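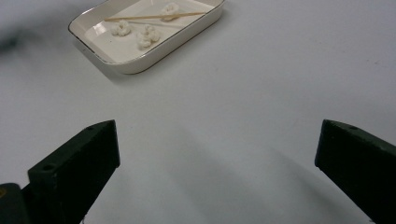
Entry 14, September: Jikance multi-room audio, dropout tests

Purpose: to determine whether the Jikance amplifier loses its stream when the Mushi network switch is under load, as reported from the Flanano installation.

Setup: four zones, all grouped. Zones 1 to 3 wired through the switch; zone 4 on wireless. Control by the Raler wall keypad, firmware unchanged from Entry 13. Source was the local music library, lossless files only. Volume held at 40 in every zone.

Results: at the default buffer of 80 ms, the log recorded 189 dropouts overnight, nearly all in zone 4. With the buffer raised to 500 ms, zone 4 held its stream until the group was changed from the keypad, when it fell out of step with zone 3 and did not recover without a restart. Wired zones were stable at both settings.

The switch does not appear to be the cause. Multicast filtering was left on throughout and should be tested off before the report is issued.

Outstanding: repeat with zone 4 wired. Obtain the keypad log for 9:40 p.m. Return the spare power supply to the Flanano rack.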